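I have been reading the attendance policy at my daughter's school again, all 2 versions of it, and I want to write down what changed before I forget.

The old version counted a late arrival as anything after the first bell. The new one, in force since August, counts it from the moment the classroom door closes. In most rooms those are the same moment. In the Nyberg wing they are not, as the corridor is long and the doors close early.

The practical effect falls on kids who already have a hard time. A student who waits in the parking lot until the hallway clears, to avoid being shoved or laughed at, now collects a late mark for it. Enough late marks trigger a letter home. The letter, form 1609, asks the parent to explain the "pattern of behavior" and has no box for anything the school might need to fix.

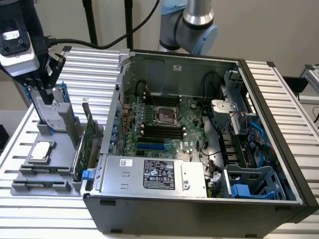 *Hard drive, memory and a processor with its tray.*

I raised this with Britt-Marie Aasen, who handles student welfare. She was polite and took notes. Her position is that teachers can waive a mark if they know the reason. Mine is that a student who is being picked on will often not give the reason, least of all at the door with the whole class looking up.

Two changes would cover most of it:

- Let students enter by the side door on the Vallden side before the bell.
- Add a line to the form asking whether the student feels safe in the hallways.

Neither needs money. The side door already has a lock that staff open for deliveries.

Jonatan Haugland, whose son is a year ahead of mine, pointed out that the form goes to the parent and the student never sees it. I had missed that. A separate note for the student, returned to the welfare office in a sealed envelope, would be better than my second item, and I have asked for it in writing.

The next policy review is in the spring. I will post the reply when I get one.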